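Dec 19, 2020

Sorting day, part two. I cleared off the gray bench first thing, before I'd even had coffee, and I'm glad I did it in that order because once the coffee is there I just start putting stuff down next to it again. Everything that was on it went onto the cart, and the cart is now parked by the sink. Please don't "help" by unloading it!

Gunnel asked what the system is going to be, so let me write it down while I still believe in it. Small hardware goes in the frosted plastic containers, one kind of thing per container. The label goes on the side and not on the lid, since the lids wander off (we have all seen the lid drawer). Anything that doesn't have a home by the end of the day goes in the Kpodo crate under the window, and if it's still in there after New Year's it gets tossed or goes to Milan, who will take anything with a thread on it.

The big mystery from October is solved, by the way. The short screws that kept turning up in with the long ones came from the Tridia order. It was one bag of 1000 and somebody split it over two containers when only one of them had room. I weighed a small batch and worked it out from there -- I get 104 missing, and I bet most of those are in the cabinet doors we put up that same week. Fine. Case closed. I'm not opening up the doors to check.

I did the washers before lunch. They're boring but they go fast, and I like the sound. The springs were awful. They hook onto each other and you pull one out and get a whole necklace. Tried shaking them in a shallow tray, which only made a bigger necklace. Tried picking them apart with the bent tweezers and that was okay, if slow. If anyone has a trick for springs, write it in the margin, I mean it.

One thing I'm going to keep doing is leaving the middle of the bench clear and setting the container off to the far right. Last time I had it dead center and spent the whole morning reaching over it and dragging my sleeve through the washers. 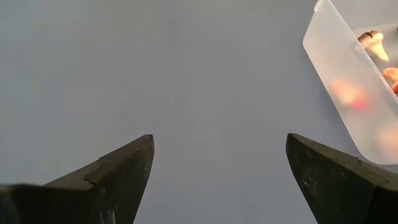

Godelieve thinks the frosted containers are a mistake and we should have bought the completely clear ones, because with these you still end up taking the lid off to see if it's M3 or M4, and then you've lost the lid. She'd also like the labels bigger. I gave in on the labels. On the containers I'm holding out, mostly because roughly 2000 of the little nylon spacers are already in theirs and I am not moving them again this year.

Still to do: the Cornatard parts (not started, haven't even looked), the drawer of odd knobs, and the box Jelle brought back from Brekavura with no list in it. Jelle, if you read this, is there a list?

Also we're down to 9 spare lids. Catarina says she can order more but wants to know which size, so I need to measure the rim with the good calipers. The cheap ones gave me a different number every time I closed them.

Label tape is nearly out too. Black on white, the wider one.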